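Timetable and room changes for the autumn term

Teaching for all first-year and second-year courses will begin in August as published, on the Brokside and Ramley campuses. Third-year and taught postgraduate courses keep their existing start, with one change for laboratory groups set out further down.

The main alteration concerns class size. Lectures with an enrolment above 542 can no longer be held in one sitting, as the Bailly lecture theatre has been re-rated following the work on its rear exits. The courses affected have been divided into two sittings with identical content. Students have been placed in a sitting by the timetabling system according to their other classes. The sitting shown on a student's personal timetable is the one they should attend, and door readers will be set accordingly. Requests to move between sittings can be made through the student portal during the first 14 days of term. A request will be granted where there is a clash with another registered class, with paid work under a signed contract, or with caring duties. Other requests will be held and dealt with in order of receipt if places remain.

Seminar groups are capped at 40 in the Ramley building and at a lower figure in the older rooms at Brokside, where the limit is posted on each door. Departments that planned on the previous limits have been sent a revised allocation. Where an extra group was needed, it has been placed in the early evening, ending no later than 9 pm. The inter-campus bus will run to match, with the final departure from Ramley leaving after the last group ends. 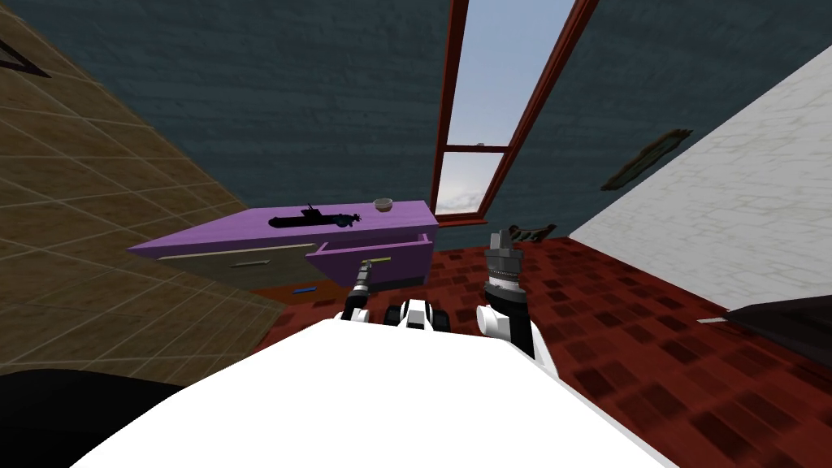
Simulated view of a robot with one arm at a cabinet drawer.

Laboratory and workshop modules follow a separate calendar. Groups of more than nine students will be split, and the two halves will attend in alternate weeks. In the weeks when a half-group is not in the laboratory, it will complete set work online, released at the start of the week and due before the next practical session. Attendance is recorded for both. A student who misses a practical session through illness should report this in the usual way and will be offered a place with the other half-group in the following week, subject to bench space.

Recording of lectures continues under last year's policy. Recordings are released at noon on the working day after the class and stay available until the end of the examination period. Seminars and practical sessions are not recorded. Staff who teach both sittings of a divided lecture need record only one of them, but should make sure that any notices given verbally in the other sitting are also posted to the course page.

Two points for departmental offices. First, room bookings made before the re-rating were cancelled in bulk, including recurring bookings for staff meetings and student societies. These have not been restored automatically and must be entered again in the Wonik booking system. Bookings for teaching take priority until the end of the second week - after that, rooms are released to all users. Secondly, course codes for divided lectures now carry the suffix A or B. The suffix is used for timetabling only and should not appear on assessment records, transcripts or reading lists.

Students with an agreed support plan have been timetabled by hand and should have received a separate message. Any who have not should contact the disability office at Brokside before classes begin. The full list of divided courses, with rooms and times, is on the timetabling pages and is updated at 6 am each working day.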